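Clear bins promise to end the hunt for the other tennis ball

ENDTON — The opaque storage bin has had a good run in this town. On Saturday it got some competition, when Skirkari, the home goods shop run by Hervé Vasseur, put its see-through collapsible bins on sale and sold 554 of them before closing time.

The idea is simple enough. Clear plastic, cream trim, and no more guessing what got tossed in there last summer. When the toys are gone, the bin folds down and goes behind a door, where it can be forgotten along with everything else.

Vasseur ordered 800 and was told by his own accountant that this was 7 years' worth.

"People like to see their stuff," he said. "Then they see it, and they buy a second bin."

Lambros Kalogeropoulos, who coaches youth tennis at the Galanis courts, went home with three. He has kept practice balls in a cardboard box since the last zippered bag gave out, and he had one complaint about the new arrangement — his players can now tell exactly how few balls are left.

The clear sides do have a drawback. A messy bin looks messy from every direction, and the plastic creases and throws back the light. Vasseur suggests putting the nicer things near the outside.

The remaining bins are at the Rondetti Street store. A lidded version is due in February.

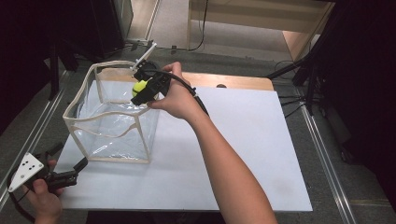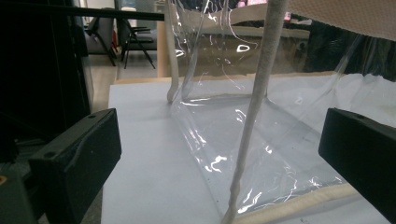
Clear plastic with cream trim: a ball over the open top of a collapsible bin, first, and a closer look at clear sheeting and cream rope, second.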